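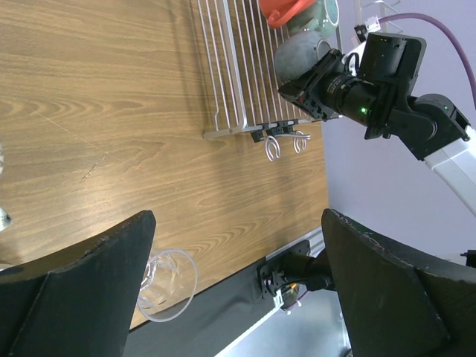

Hatice Çınar wanted the result by Thursday, and the result was that the method did not work on glass.

Tuva Backlund had written it on the whiteboard in small letters, under the heading Allutance, which was the name of the project and also of the method. The idea was simple enough. A person drove the two arms through a job, the arms learned the job from the recordings, and then the method threw away any recording in which the person had hesitated. Smaranda Vlad had thought of it on the train to Ternton. Hesitation was noise, she said. Take it out and the arms would learn faster.

With pottery they did. With glass they knocked things over.

"Run it again," said Smaranda.

"I've run it 14 times."

"Then once more."

Tuva reset the table. She wiped it down, put the cups back where the sheet said they should go and sat at the controls. The job was to move the cups to the rack. Daichi Sekiguchi had the laptop and called out the start. He always said "go" very quietly, as if the arms might take it the wrong way.

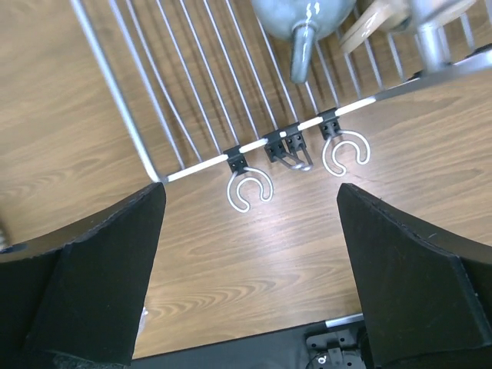
She worked until four. When she had finished, Daichi played the day's recordings back at double speed and marked each pause with a key. Most of them were short. She would bring the gripper down, stop, shift it a little and close. With the mugs she hardly stopped at all.

"What are you doing there?" he asked.

"Where?"

"Just before you pick up the glass. You stop every time."

Tuva watched it twice. "I'm looking for the rim," she said. "It's hard to see on the wrist camera. I wait until I've found it."

Daichi took his hand off the keys. Smaranda came round the desk and stood behind them – she still had her coat on – and asked him to count how many glass recordings the method had kept.

"3," he said.

"Out of how many?"

He told her. She sat down.

They had been throwing away the looking. The arms had learned from the few times Tuva had been lucky and gone straight in.

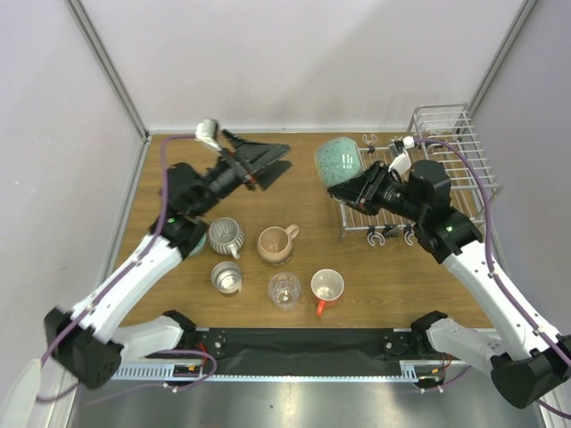 Laurențiu Dumitrescu, who ran the lab's machines and had no opinion on the theory, put the deleted recordings back that evening. It took him until nine to train on the full set. Smaranda ate a sandwich from the Flukow shop and rewrote the second page of the report. She crossed out "noise" wherever it appeared and left the gaps for later.

At half past nine the arms were ready. Tuva set out the table again and stood well back from it.

"Go," said Daichi.

The left arm came down over the glass and stopped. Smaranda started to say something, and Tuva put a hand on her sleeve. They waited. Then the gripper shifted a little to one side and began to close.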